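Keeping household renewals, warranties and policies in order

Most homes have more contracts running than the people in them could list from memory. Home insurance, car insurance, breakdown cover, a boiler or furnace plan, the extended warranty on the dishwasher, a pet policy, a phone plan with insurance bundled in. Each one has its own renewal date and its own way of telling you about it. The tips on this page are for getting them into one place and going through them without losing a weekend.

Start with the bank statement

Don't start with the paperwork. Start with 12 months of statements from every account and card in the house. Go down each one and mark anything paid to an insurer, a warranty company or a service plan. Annual payments are the ones people miss, so don't stop at the last three months.

Write down four things for each: the company, what it covers, what you pay, and the date it renews. A sheet of lined paper is fine. A spreadsheet is better if two people will be using it, but only if both of them will open it.

If a payment has a name you don't recognize, look it up before you call the bank. Warranty plans are often billed under the name of the administrator and not the store. Ours for the washer came up as Drelteo, and the store was Hoarau.

Set up the folder

Use one folder or one box, kept in the kitchen or wherever the mail gets opened. An accordion file with 21 pockets was too many for us. Half of them stayed empty and things got put in the wrong one. Six or seven pockets will do for most homes:

Home or renters insurance
Car and breakdown
Appliances
Health and dental
Pets
Phones and electronics
Old papers, waiting to be shredded

Put the newest paper at the front of each pocket. When a new policy arrives, write the start date on the top right corner in pen, large enough to read without pulling the sheet out. Staple the receipt to the warranty. Thermal receipts fade, so photocopy those and staple the copy.

Keep the policy booklet as well as the summary page. The summary gives the limits, but the exclusions are in the booklet. If the booklet only comes as a PDF, save it under the company name and the year, and write on the summary page where you saved it.

The 23-day reminder

Put a reminder on the calendar 23 days before each renewal. A month ahead is often too early, as the renewal offer may not have come yet. A week ahead is too late if you need to collect quotes or send a cancellation in writing.

When the reminder comes up:

Find last year's price on your own sheet.
Find the new price in the letter or email.
Write the two side by side.
Check that the deductible and the limits are the same as before.
Get at least two other quotes using the same deductible.
Call or write to the company if you want to change or leave.

The fourth step matters as much as the price. A policy can renew at the same cost with a higher deductible, and the change may be in one line on the third page. Go through the old and new summary pages with a ruler under each line.

Do the comparison at a cleared table with both years' papers out. It goes faster than switching between windows on a phone.
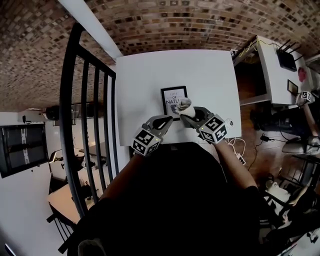
Hye-jin Ha wrote to say that she keeps last year's renewal letter in a clear sleeve on the side of the refrigerator until the new one arrives, and that she caught a rise of $188 on her home policy this way. She had been filing the letters as they came and never had two of them in her hand at the same time. She also asked whether it is worth calling when the rise is small.

I think it is, if you can do it in one call. Have the policy number, last year's price and your best other quote written on one piece of paper before you dial. Ask what changed. Sometimes it's a discount that ran out, and sometimes the rebuild value of the house has been raised automatically. If the rebuild value looks wrong, ask how it was worked out and have it sent to you.

Call in the morning, midweek if you can. I do mine on a Tuesday before nine and rarely wait long. Write down the time, the name of the person you spoke to, and what was agreed. Keep that note in the same pocket as the policy.

Appliance warranties

Before you pay for an extended warranty, check what you already have. There is the manufacturer's warranty, and some credit cards add time to it. Read the card's terms first, as many have dropped this.

Then compare the cost of the plan with the cost of the machine. We were offered three years on a Dokeo toaster oven for close to half of what the oven cost. For a small appliance like that, put the money aside instead. For a refrigerator or a built-in oven the sums may come out differently, mainly if a service visit costs a lot where you live.

Things to look for in the plan:

Whether labor is covered as well as parts
Whether you get a repair, a replacement or store credit
Whether there is a fee for each visit
Whether the plan ends after the first replacement
Whether it renews by itself

Take a photo of the serial number plate on each machine when it is delivered, before it is pushed back against the wall. On dishwashers it is usually on the edge of the door. On refrigerators look inside, near the top or behind the drawers. Save the photo with the receipt.

A home inventory that gets finished

An inventory makes a claim much easier, and most people give up on it in the second room. Do one room at a time, and don't try for every spoon. Open each closet and drawer, take one photo, and move on. Then write a short list of the things in that room that would cost more than $100 to replace.

Jewelry, instruments, bikes and cameras often have their own limit under a home policy. If your limit for a single item is $1000 and you have something worth more, it may need to be listed separately. Ask your insurer what proof they want. A receipt is best, and an appraisal is the usual second choice.

Clothing and linens get forgotten. Added up they can be one of the largest lines in a claim, so photograph the closets with the doors open and the shelves showing.

Keep a copy of the inventory outside the house. Email it to yourself or give it to a relative. Jelle Van den Broek suggests updating it every March along with the taxes, and that has worked for us too, as the receipts are already out.

Canceling

Read how the contract says you must cancel. Some want a letter, some a phone call, and some have a form on the website. If it has to be in writing, send it in a way that gives you proof of delivery.

Have the new policy confirmed before you end the old one. Match the dates so that one begins when the other ends, and check the hour as well as the day. Policies commonly start and end at 12:01 a.m., but not all of them do.

After canceling, watch the next two statements. We ended a plumbing plan with Gunda and were billed once more the following month. The refund came after one email with the cancellation letter attached. If you pay by card and the charge keeps coming, your card company can tell you how to dispute it.

What to keep and what to shred

Keep current policies and the year before. Keep anything to do with a claim until it is settled, and then for several years after. Liability policies are worth keeping longer, as a claim can come in well after the policy has ended. Warranties can go when the machine goes.

Shred anything with an account number, a date of birth or a signature. Small shredders overheat, so do a few sheets at a time and let the motor rest. Empty the old papers pocket when you do the March inventory, and check the back of the file for sheets that have slipped down between the pockets.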